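Kaltetti: Osten

5 January 2021

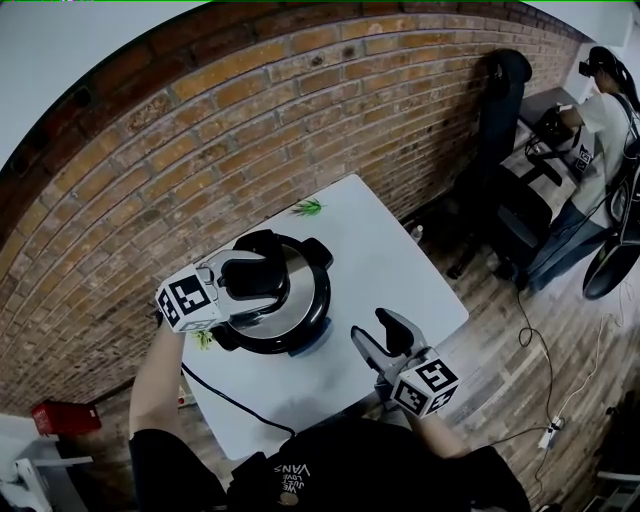 Pressure cooker on the white table.

I bought the new Kaltetti album in the week before Christmas and have played it most days since. It is called Osten, it has nine tracks and it is the first thing they have put out with Mohamedi on drums. I liked the one before it, but I stopped reaching for it after a month or so. I don't think that will happen with this one.

The main change is the drumming. Their old records were built on the guitars, and the drums mostly kept out of the way. Mohamedi plays a long way behind the beat, and the rest of the band have slowed down to meet him. The opener takes nearly two minutes to get to the first verse. On the second track the bass carries the tune while both guitars hold one chord, and when the vocals come in they are so low in the mix that I had to look up the words.

The words are good. Most of the songs are about moving house or failing to, and there is a verse on the fourth track about carrying a wardrobe down three flights of stairs that I have had in my head all week. The singer has dropped the shouting almost completely. I miss it on the sixth track, which builds up to something and then just stops.

Side two is weaker until the last song. That one is called Brotmont and runs to a bit over eleven minutes. The first half is one riff, played over and over with small changes. Then the guitars drop out, there is an organ, and the riff comes back at half speed. I was ready to be bored by it and wasn't.

The sound is dry and close, with very little reverb on anything. On my cheap headphones it was tiring. Through the speakers in the kitchen it is much better, and the bass has some weight to it.

My copy is the black vinyl, number 266 of 1,257. The sleeve is thin card and one corner arrived bent. The lyric sheet is printed in pale grey on white and is hard to read in the evening. The pressing itself is quiet apart from a click near the start of side two.

They had 3 shows planned for April and as far as I know those are still on sale, though I haven't bought a ticket yet. The last time I saw them there were 80 people in the room and they played for under an hour. I would like to hear Brotmont done live, organ and all.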